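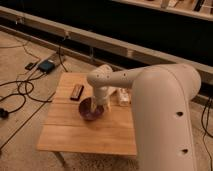

The table, with the purple bowl in its usual spot near the middle.

Gramcombe square side table – six months on

Reviewed by Glenys Ackroyd, 2020-05-30

Print this page | E-mail this to a friend

I bought the Gramcombe because our old table had a wobble that no amount of folded cardboard would cure, and because I wanted something square. Round ones look lovely in the shop but you lose the corners, and the corners are where I put my tea. So, square it was, and wooden, and a light honey colour that I hoped would get on with the beige carpet. It does! I was a bit worried it would all go porridge, but the wood is warm enough to stand out and the room looks brighter for it.

It came flat in one box with four legs, a bag of bolts and a key that I have already lost. Putting it together took me 20 minutes, and that includes going back to swap a leg I'd put on facing the wrong way (the legs go out at a slight angle, so do look at the drawing first, it's on the back page for some reason). You do want a second pair of hands when you turn it over. My neighbour Leandro came round and did the lifting while I gave orders.

The top is made of planks joined side by side and you can see the seams running across. I like that, it looks like a proper table. My sister-in-law thinks they'll fill up with crumbs and she has half a point – a dry pastry brush once a week gets them out, and I've stopped thinking about it. The front edge has a paler, straight band along it which is very neat, though mine picked up a small dent in the first month when I caught it with the hoover.

As for size, it's bigger than I'd pictured from the website. I keep a small round bowl on it, dark purple with a shiny rim, and there's plenty of room left over for whatever else has landed there that day. Dark things look very good against the wood, by the way. If you've got a bit of plum or maroon china sitting at the back of a cupboard, get it out.

Now for the grumbles. The finish marks if you leave a hot mug on it. I've got one faint ring which I've gone over twice with the Dostach beeswax and it's better but it hasn't gone. The leaflet says "wipe with a damp cloth", and I would say barely damp, and dry it straight after. Also the felt pads for the feet are rubbish. Two fell off in a fortnight and I bought a pack of stick-on ones instead. On carpet you can manage without, but on a hard floor you'd want them.

There's no shelf or drawer underneath either, so anything you'd normally tuck away just sits on the top or goes on the floor. Ours mostly goes on the floor. I did look at the Pacheco one, which has a drawer, but it only came in a dark stain and I'd have been dusting it morning and night.

Does it wobble? No. I've leaned on it, I've wrapped parcels on it and I've stood a full watering can on it, and it stays put. I tightened the bolts once, after the first few weeks, and they haven't needed doing again.

I'd buy it again, and I'm rather tempted by the matching bench that's due in September if the price is sensible.

Four stars out of five, with one off for the feet and the tea ring.

Print this page | E-mail this to a friend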